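Stonis issues safety notice on two-arm benchtop workcells after grip-force fault

Conine site halts shared-object routines pending controller update; no injuries reported

CONINE — Stonis today issued a safety notice covering its Lowther two-arm benchtop workcell, following a fault in which both arms of a cell at the company's Conine site applied closing force to the same object after one of them had been commanded to release. No one was hurt. Damage was limited to a fingertip pad and a wrist cable connector on the right arm.

The fault occurred in September during a handover routine. In this routine one gripper holds an object, the second gripper closes on it, and the first opens once the controller confirms a stable grasp on the receiving side. The confirmation message was sent and logged. The release command that should have followed was placed in the queue behind a recalibration request and did not reach the left gripper for 3 seconds. During that interval the right arm began its retract motion against an object that was still held.

The wrist torque limit on the right arm should have stopped the motion at once. It did not, as the limit had been raised to 88 percent of rated torque for an earlier series of tests and had not been restored. Movement ended when an operator pressed the emergency stop. The stop circuit worked as designed and power was removed from both arms.

Stonis reviewed the controller logs and reproduced the delay on a second cell. The company found two separate causes:

Queue priority. Release commands and recalibration requests shared one priority level in controller software version 2. A release could wait behind any request that arrived before it.

Retained limits. Torque limits changed during a session were written to permanent storage and stayed in force after a restart. The operator display showed the limit as "custom" but did not give the value.

The correction, version 3, moves release and stop-motion commands to a reserved queue that no other request can enter. Torque limits return to the factory setting at every power cycle, and the active value is shown on the main screen whenever the arms are enabled. A retract motion will not start until the opposite gripper reports that it is open.

Until the new version is installed, customers should take the following steps:

Disable any routine in which both grippers hold one object. Single-arm routines may continue.

Check the torque limit on each arm and restore the factory value.

Test the emergency stop before each shift and record the result.

Keep hands outside the side rails while either arm is enabled, including when the arms are paused.

Inspect wrist cables for chafing or strain where they loop below the gripper. Replace any cable that shows wear.

The notice applies to every Lowther cell running version 2, regardless of the gripper fitted. Cells still on version 1 use a different command structure and are not affected. Customers who have written their own handover routines should send them to Stonis support for review before turning them back on — the retract check in version 3 may cause older scripts to stop partway through.

"The stop button did its job, but it was the third thing that should have caught this," said Teodoro Vallejo of Stonis. "The queue should have caught it, and then the torque limit. We are fixing both, and we are not treating the button as a substitute for either."

Stonis will supply version 3 at no charge. Installation takes one technician 5 hours per cell, including a repeat of the factory acceptance test. Cells at the Conine site will be updated first.
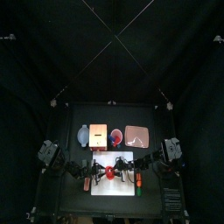
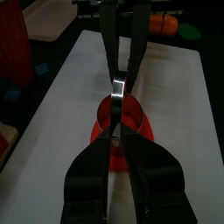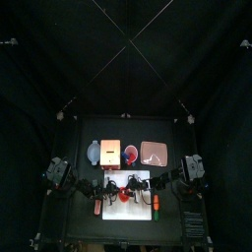

Two-arm work with a red object on a white work surface.

Ninaro, which runs Lowther cells of its own, said it had switched off its handover routines on receipt of the notice and would have preferred to see the torque value on the main screen from the first release. It asked that the version 3 test record be shared with customers before installation begins, and said it would keep its cells on single-arm work until it had read it.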